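Workshop notebook, Polbridge site
October 30, 2025
Entry by: Rhun Ruddock
Subject: Cable coiling and bench clearance, large white table

1. Purpose

To settle a single method for coiling and storing the short black cables before the Cesora stock is moved into the new cabinet. The present practice differs from one person to the next, and cables returned to the drawers in March were found to be kinked near the connectors. The colour labels introduced at that time have been retained.

2. Preparation of the table

The large table was cleared and wiped before work began. Tools not required for the session were returned to the wall rack. Colleagues are reminded that the surface marks easily and that solvent is not to be used on it. A damp cloth is sufficient.

Cables were brought to the table one at a time. Working from a pile was tried in the first session and abandoned, as the connectors caught on each other and two labels were torn off.

3. Method under trial

The cable is laid down with one connector drawn out to the side. The remaining length is gathered into a loose coil of about 12 cm across, without twisting the cable between turns. The free connector stays outside the coil until the tie has been fitted. Masks are worn at the table, in keeping with the current site rule.

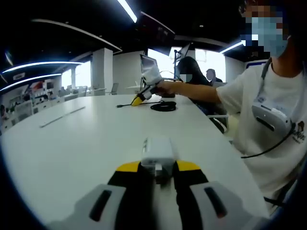
4. Observations

The loose coil is slower to form than a tight one but lies flatter in the drawer. Tight coils sprang open when the tie was removed, and the outer turn then crossed over the rest. A length of 300 mm left free at the connector end was found to be excessive for the shorter cables; 8 cm is proposed instead, to be confirmed.

The glossy tabletop allows a coil to slide when one end is pulled. A thin rubber mat was considered. I would prefer to complete the trial on the bare surface first — the benches at Clirnska have no mats, and the method should suit both sites.

Reflection from the overhead lights made the printed labels difficult to read from the long side of the table. Ratanaporn labels, with the matt finish, were easier. The remaining roll is in the second drawer and should be kept for this purpose.

5. Storage

Coils are to be placed flat, no more than four to a tray, with the connector facing the front. Hook-and-loop ties only. Wire ties are to be removed from any cable that still carries one and put in the metal recycling bin.

6. Outstanding

Confirm the free length with the Clirnska bench.
Order further ties, black, narrow width.
Check the drawer runners on the new cabinet; the lowest one catches.
Transfer the March label list to the front of this book.

R. Ruddock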